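Marking and Recording Household Property

Last revised 06/06/2022

A property record answers two questions: what was owned, and who owned it. Most households can answer the first from memory and the second with nothing at all. The steps below apply to owners, renters, and people who share a house.

Start with one room. Write down each item worth more than the deductible on the policy, with its maker, model, and serial number. Serial numbers on kitchen appliances are usually inside the door or on the back panel. Copy them by hand, then read them back against the plate.
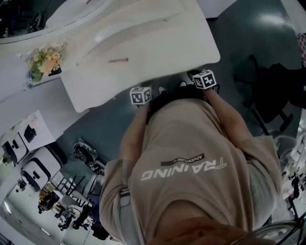 Receipts printed on thermal paper fade. Photocopy them the week they arrive and file the copy with the original. A receipt made out to "cash" or "customer" is weak evidence of title, so ask the store to add a name.

Marking

Use an engraver on bare metal and a paint pen on painted surfaces. Letters 2 mm high are legible and do not weaken a tool handle. Mark each item twice – once where it shows, once where it does not. Do not engrave over a serial number. On an item bought secondhand, leave the previous owner's mark in place and add a new one beside it; a ground-off mark looks like theft.

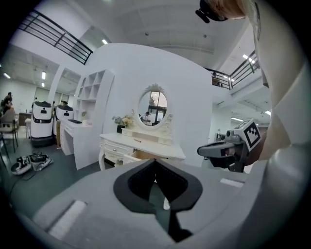
Shared and borrowed items

Ownership in a shared house is a matter of agreement, and the agreement should be on paper. List who paid, what share, and what happens when one party moves out. The Preserley tenants' sheet has 33 lines, which is enough for a kitchen and a small workshop. Tools on loan go on a separate page with the date out and the date due. The Clivville tool library uses the same layout.

Items left behind by a former housemate are not automatically yours. Rules on abandoned property differ by state. Send written notice, keep a copy, and store the items until the period has run.

Storage of the record

Keep one copy outside the house. Review it every July and cross out what has been sold – with the date and the buyer's name.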